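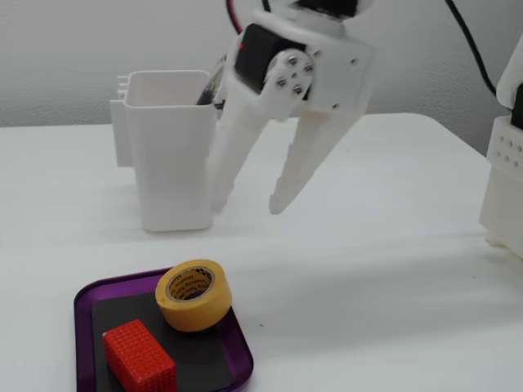 Un bote blanco sobre una mesa blanca.

Llevo semanas defendiendo en los pasillos de Narkotside que una mesa de trabajo mejora muchísimo cuando cada cosa tiene su sitio, y hoy lo pongo por escrito. ¡Me encantan los organizadores de escritorio! Los altos, los bajos, los que llevan un compartimento al costado para lo que nunca cabe en ninguna parte. Huệ Dương dice que exagero y que un bolígrafo se encuentra igual en un cajón. Pues no, Huệ: en tu cajón desaparecieron 11 en abril.
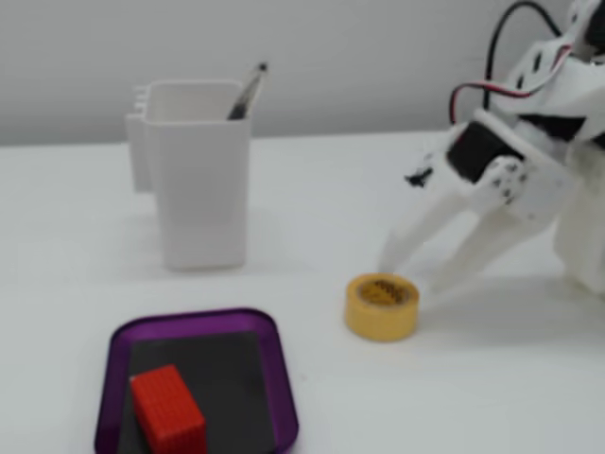
Equipo de Espacios y Materiales

Mi teoría es sencilla. El bote va al fondo, de pie, con el bolígrafo asomando para cogerlo sin mirar. La bandeja va delante, al alcance de la mano, y mejor si tiene color: un morado brillante sobre una mesa blanca se ve desde la puerta (y a mí me alegra la mañana, qué quieren que les diga). Con fondo oscuro, además, cualquier pieza pequeña resalta, y si es roja, ni les cuento.

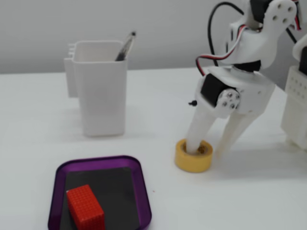
Luego está la cinta adhesiva, que merece un párrafo propio. La amarilla, siempre tumbada y siempre a la derecha de la bandeja. Duangjai Chaiyaporn la prefiere colgada de un gancho y lo respeto, aunque tumbada no rueda y se coge con una sola mano. En Workus gastamos casi 300 rollos al año, así que algo de experiencia tenemos.

Prueben una semana con tres o cuatro objetos a la vista y el resto guardado. Yo empecé por la esquina de mi mesa y ya voy por las estanterías.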